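Sirdale Mystery Digest, bound volume, issues 5 to 20

I've had this one on my own shelf for years and I'm only letting it go as I've found a second set with the adverts intact (yes, I read the adverts!). It's a chunky thing, 267 pages of small print, bound up by Bukwood in plain green cloth with the title on the spine.

The covers weren't kept when the issues were bound, so you're buying it for the stories. My favourite is the long Fundotard serial, which runs through the middle issues and has the silliest locked-room solution I've ever read.

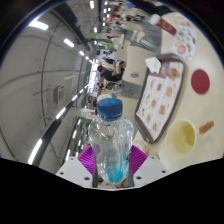 Condition is good for cheap paper. The pages have browned, a couple of corners are creased and someone has pencilled "Takagi" inside the front board – a previous owner, I suppose. I've left it alone. The hinges are tight and it opens flat enough to read over breakfast.

Weight packed: 700 g
Postage: second class, signed for
Returns: fine by me, just drop me a line first

I've got the index typed up too, so ask if you're after a particular story and I'll check it for you.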